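Plenari staff newsletter, August 2025

Handover work moves to simulation first: what changes for the lab and the floor

Since March, every new handover routine at Plenari has been tried in simulation before it goes anywhere near a bench. A handover is the moment when the arm passes something to a person: a cup, a tool, a small box. Until this year we worked those out with a real arm and a member of staff standing in front of it, repeating the same reach for most of a shift. People on the bench team told us it was tiring and hard on the shoulders, and the turnover in that job showed it.

The new setup runs each routine 600 times overnight with different grips and hand positions. In the morning an operator goes through the runs the software has flagged, marks which grips would leave a person enough room to take the object, and sends the rest back with notes. Mugs came first, and they are still the hardest item on the list. A gripper that has one finger inside the cup holds it well enough, but the person receiving it needs the handle free and the fingers well clear of theirs.

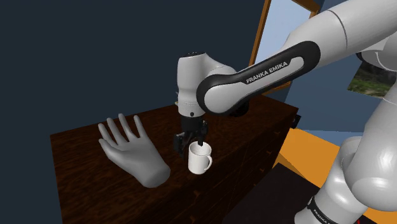
The bench team has gone from full shifts of reaching to 15 minutes at a time, and only for routines that have already passed review. The remaining hours are review work at a desk. Some people like that better and some don't. Two operators asked to stay on physical work and have moved to the Zestov line, where the arms are loaded and checked by hand.

Pay grades have not changed. Reviewers are on the same grade as bench operators, and the night allowance continues through the end of the year for anyone who was receiving it in March. After that it will be looked at again along with the shift pattern.

There have been problems. The review queue got as high as 756 runs in the spring, when the flagging was set too loose, and people were staying late to clear it. The limit is now set so that one reviewer gets a list that can be finished in a normal day. If yours can't be, tell your shift lead and leave the remainder for the next morning.

Training for reviewers is a two-day course in the Yeom building. Bench operators have first call on places, then packing. Sign up on the sheet outside the lab or through your shift lead. Bring your badge, as the Yeom doors are on a separate system.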